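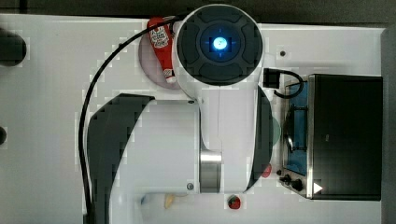 Teaching an arm to lay the table: a chat in the Bakholm workshop

9/4/18

I'd been promised tea and a robot, and the tea came second. The builder I'd come to see (who'd prefer to stay "just a member", so that's what we'll go with) was already at the white table, muttering at a laptop.

The project is called Pokine, and it's meant to tidy a play kitchen. Why a play kitchen? "It's a nice size," he told me. "You get round things, flat things, awkward things, and if I drop a toy strawberry I don't have to mop up."

There's a ketchup bottle as well, which he's very fond of. "Bottles are horrid! They roll, and one end's a different shape from the other. I lay it on a plate to give myself half a chance."

I asked how long he'd been at it. Since June, he said, mostly in the evenings, and the first 15 of those went on the cabling. "I had a lovely neat run all the way up, and the first time the wrist turned right round it pulled itself out. So now there's a big slack loop. It looks awful and I'm leaving it."

The software is his own, more or less. He calls it Ostier, and it has got to 2000 lines, a good few of which he says he's scared to touch — I know the feeling. It keeps a list of places on the table and works out which way to come at each one.

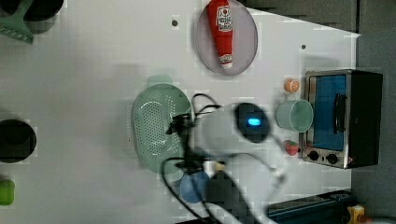

"Coming straight down is easy," he said. "Coming down beside something tall is where I get into trouble. It'll miss the thing it wants and clout the thing next door." The colander has had its share of this. He likes it all the same, as the rim gives the fingers something to get hold of.

And the oven door? He pulled a face. The handle needs a pull and a swing together, and his best go so far took 29 tries to set up. "My daughter can do it with a biscuit in her other hand."

He's hoping to bring it to the Quezada open day, if he can work out how to get it down the stairs. I offered to carry the strawberry.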